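The Long Run of Grelleline

Newspaper strips are usually measured by how many papers carry them. By that test Grelleline was a modest property. At its height it ran in 314 titles, most of them regional, and the daily instalment never grew beyond three panels. Its creator, Rüdiger Brandes, drew 2,059 strips before he stopped.

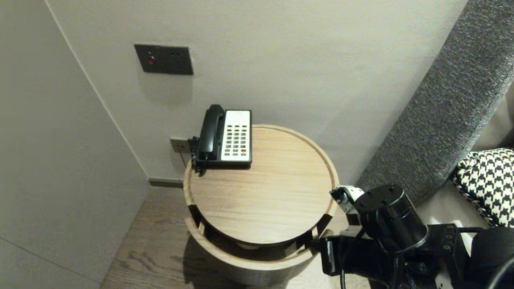 A desk telephone on a round side table.

Brandes worked at twice print size, in ink on smooth board, and lettered by hand. Stüber, his syndicate, asked for six weeks of finished work in advance. He generally held two – a margin that left no time for redrawing, and the early strips show corrections in white paint. 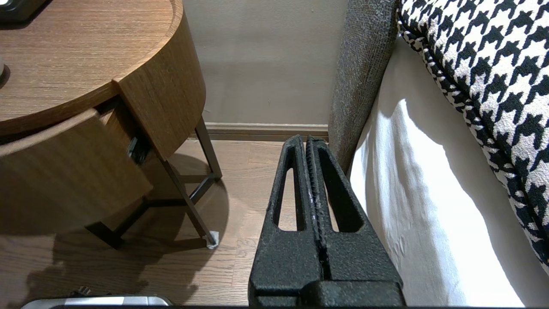 The Tadwood reprints

Tadwood has now issued the first volume of a complete edition. It holds 500 dailies at two to a page, scanned from the original boards where these survive. The rest come from syndicate proofs, on which the finer hatching closes up. The Saturday strips, set in the harbour town of Nudside, are printed in a separate section with their own numbering.
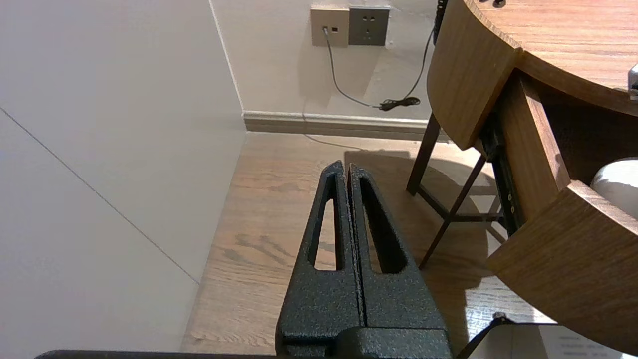

Wooden floor, looking towards the wall.

Notes on the text run to four pages. A second volume is due in February and will include up to 200 strips not previously collected.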